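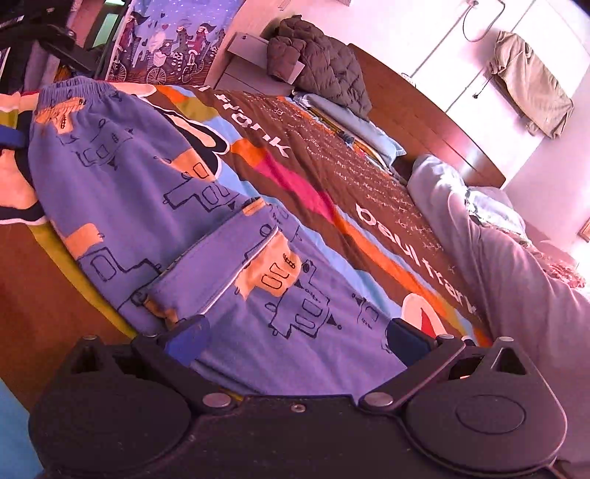 Subject: Re: [gripper-build] fingertip pads and thin cloth
From: Concetta Gentile

Hello all,

thank you for the many answers to my last message. I reply to the list and not to each one, I hope this is fine.

On Limsakul's question, I quote the part:

> You write that the fingers close well on boxes and cups but that
> cloth is "not decided". Do you mean that it slips out, or that the
> fingers do not reach it? These are two different repairs. Also,
> which pads are you using now, and did you change both sides at the
> same time? On my Nurow arms the left and right joints never had
> the same play, and I spent a month on the pads before I looked at
> the joints.

It is both, depending on how the cloth lies. With a towel there is enough thickness and the pads find it. With thin cotton on a soft bed, the fingertips push the cloth down into the mattress and close above it. If there is a fold or a seam to go for, it is much better. For this reason I now practice with children's trousers, the kind with an elastic waist. They have thick parts and thin parts in the same piece, and a leg is narrow enough to go between the fingers.

About the pads: no, I did not change both sides. The left one is the bright blue, the right one is the darker navy. They are from two different castings of silicone, the navy is the older. I know that for a fair test they should be equal. I had material for one only, and the shop was waiting for the next delivery.

About the joints: I followed your advice and measured the play. It was more on the right. I opened the pivots, cleaned them, and put the caps back with less force than before. Now the two sides feel the same to my hand, but I have no instrument for this, so please take it as an opinion.

Some numbers, because Dotmont asked for them. The complete tool with the camera weighs 583 grams. My first version was 389 grams, but the linkage was bending and I had to make the arms thicker. Until now I have recorded 106 short takes with cloth. I wanted to arrive at 3000 before the end of November and I see that this was optimistic. After twenty takes my wrist is tired and I begin to do the movement badly, and then the arm will learn the bad movement also.

Two questions from my side:

1. Does somebody have experience with a printed texture on the pad, small ridges for example? I tried sandpaper glued on the tip. It holds very well, but it pulls threads from knitted things and I would not use it on clothes that somebody still wears.

2. For the bedspread, do you prefer a plain one or one with a lot of print? Mine has big figures and rows of small writing all over. In Brarker's notes it is written that a busy background is good for training, but my small model still confuses the edge of a printed shape with the edge of the garment. Perhaps I should mix the two kinds, but I do not know in what proportion.

The drawing files for the thicker arms are in the usual folder, version 4. Please do not print version 3, the hole for the center screw is in the wrong position.

Kind regards,
Concetta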